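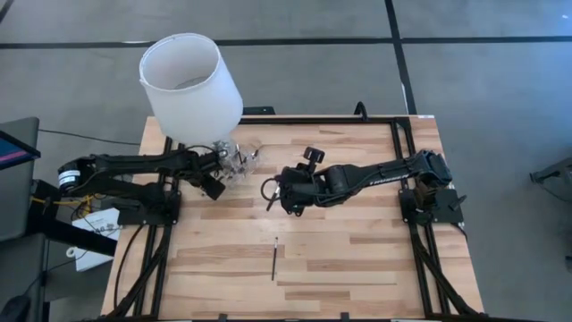

1/ What the robotics club did with its winter

I help out with a student robotics club two evenings a week. The project since January is a pair of robot arms on a table that are supposed to tidy up household stuff by copying what people showed them. I've been the grump in the room the whole time, so take this thread with that in mind.

2/ The pitch, as the students wrote it on the sign-up sheet: "Two arms, one table, 1,000 demonstrations, and it learns to clean your desk." I asked which desk. They said any desk. I have seen my desk.

3/ Current task is a lamp and a pen. Left arm deals with the lamp, right arm deals with pens. Sounds like a warm-up. It has eaten a month and a half.

4/ The lamp is a nasty choice and I said so. The base is clear with cut faces, so it's full of highlights and you see wood grain straight through it. Cameras hate that. The shade is big and white and sits over the corner of the table, so the left wrist ends up working underneath it. The students' answer was that people own lamps like this. Fine. People also own cats.

5/ The pens are the opposite problem. Thin, at least partly dark, and easy to pinch badly. On the butcher block they at least show up okay. On the dark mat we tried first, forget it. The mat went back in the closet after one evening.

6/ About the demonstrations. Every one is a student driving the arms by hand through the whole job. A good driver takes 36 seconds. A bored driver takes longer and teaches the arms to hesitate. I'd love to see a project page that admits how much of the "learning" is just whose turn it was that night.

7/ Where we are against the 1,000: nearly 160 that I would keep. There are more on the drive. A lot of those have a dropped pen in the middle, or somebody stopping to laugh. The students want to leave them in "for variety." We are still arguing.

8/ Someone asked what we run it on. The recording software is Jivwood, free for schools, decent, with a save button far too close to the discard button. The training side is a set of scripts called Skalley that an older student wrote and then graduated on top of. No comments in the code. One variable is named "thing2."

9/ Cable talk, for those building one of these. Leave slack at the wrist, but less than you think. A loop of cable out by the gripper will find whatever you're trying to pick up. We lost two evenings to that before anyone would believe it was the cable and go look.

10/ Also: bolt everything to one frame. Our first version had the arms clamped to a borrowed table, and every time someone leaned on it the recordings from before and after stopped matching. The metal frame was the best money the club has spent. It was pretty much the only money the club has spent.

11/ My actual complaint. The club is entered in the Besnard student showcase and the rules let you submit a two-minute video. Edited. You pick the take. I don't know how a judge is supposed to tell a robot that works from a robot that worked once on a Tuesday.

12/ So I made them a deal. They can send whatever video they like, as long as they also post the results of 6 tries in a row, no resets, no do-overs, lamp moved to a new spot each time. They agreed very fast. I suspect they haven't thought about the lamp moving.

13/ To be fair to them, which I try to be once per thread: I know of a team over at Storedholm that switched to foam blocks when things got hard and called it the same project. Ours kept the lamp. I think it's the wrong lamp, but they kept it.

14/ And they've gotten good at the boring parts. They label the arms' cables now. They write down which camera got bumped. In the first weeks the log for a whole evening was one line that said "went ok."

15/ Do I think it'll clean a desk by summer? No. I think it might reach for a pen in the places where students have already reached for a pen. That's a decent thing for a school club to build, and I wish the sign-up sheet had said so.

16/ Replies asking for the parts list: the students are writing it up and I'm not going to do it for them. Replies asking if I'm fun at parties: no.

17/ The six tries are next week. I'll post the numbers under this one whatever they are, including which arm did what. If the lamp breaks I'll post that too. We have no second lamp, so bring yours if you're local and don't like it much.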